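Last updated: July

My mother had a rule about open houses, which was that you should always go, because people clean up and put out cookies and are happier to see you than they will be on any other day of the year. I've kept to it through three school districts and one very awkward funeral home. So when the flyer for the Kastby open day came around, promising "a morning with our household robots, families welcome," I put on comfortable shoes and went.

I should say up front that I am not a technical person. I taught middle school music, and the most complicated machine I've ever been responsible for was a timpani. But I have a bad right hand and a husband with two bad knees, and between us we spend a good part of every day fetching things for each other, so I have what you might call a personal stake in the question of whether a machine can bring a person a drink of water. That was the job on the program that morning. Bring a person a drink of water! I had been hoping for something grander, I admit, and I came home thinking it was the best thing they could have chosen.

They let us stand quite close, and they had a screen showing the view from the robot's own wrist, which I ended up watching more than the robot itself.
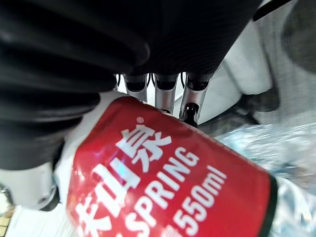

The hand and the water bottle, from the wrist camera.

I had expected pincers, like the claw in the arcade game that never once gave my son a stuffed bear. These are fingers, silver ones, with a dark tip to press with, and they sat against that bottle the way mine used to sit on a clarinet. I don't mean they were graceful. The whole business was slow. I had time to eat one cookie and think seriously about a second while the thing made up its mind about its grip. The young man next to me sighed the way people sigh at the post office, and I wanted to tell him that I have watched 60 twelve-year-olds try to open instrument cases at the same time, and that slow is a perfectly good speed.

My opinion, which is what this column is for, is that we've been asking the wrong thing of these machines. Everything I read in the magazines at my dentist's office is about how fast they'll get, how many hours they'll work, whose job they'll take. Those are serious questions, and I don't want to wave them off (the one about jobs keeps my nephew up at night, and he drives for a living, so it should). But in a home, speed is about the last thing I'd pay for. When my mother was 88 and living in our back bedroom, she didn't need anything quickly. She needed it put where she could reach it, by somebody who wasn't annoyed. I was annoyed more often than I like to remember. A machine that takes its time and doesn't let out a big breath before it bends down would have been a real help to both of us, and I'd have had more patience left over for the talking, which was the part she wanted me for.

I also liked that they'd kept the setting so ordinary. You can show off anything on a stage with good lights. What I want to know is how it manages around a chair, and a wastebasket, and the little table everybody owns some version of. 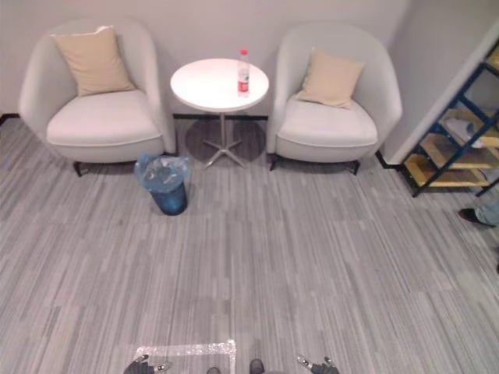
Myung-ja Ryu told me over the coffee urn that I was being much too kind. A machine like that, she said, would only make it easier for grown children to stay away, and she would rather wait 2 hours for her daughter to bring the water than have it in a minute from a robot. She said it pleasantly, and she put her hand on my arm while she said it, and I've been arguing with her in my head ever since.

She has a point. I think there are families who would buy the robot and skip the visit, and no engineer can do a thing about that. But I also think of the families who live 18 hours away by car, and the people who have no daughter to wait for. And I think of the daughters themselves, the ones who already come every day and do every bit of the fetching, and then go home too worn out to have sat down. I was one of those. I'd have sat down.

What I'd ask of Kastby, and of anyone else in this line of work, is to invite more people like Myung-ja and fewer like me, and to do it before the thing is for sale. Let them hold the bottle afterward. Let them say it's too slow or too strange or too close to their face. I was asked to fill out a card on my way out, and it had one question on it, about how I'd heard of the event. I wrote my answer on the back instead and ran out of room.

I did go back for the second cookie. Oatmeal, and a little dry, but I'll be there again next year if they'll have me.

Enjoying this column? Sign up for our free newsletter and get new essays in your inbox. You can unsubscribe at any time.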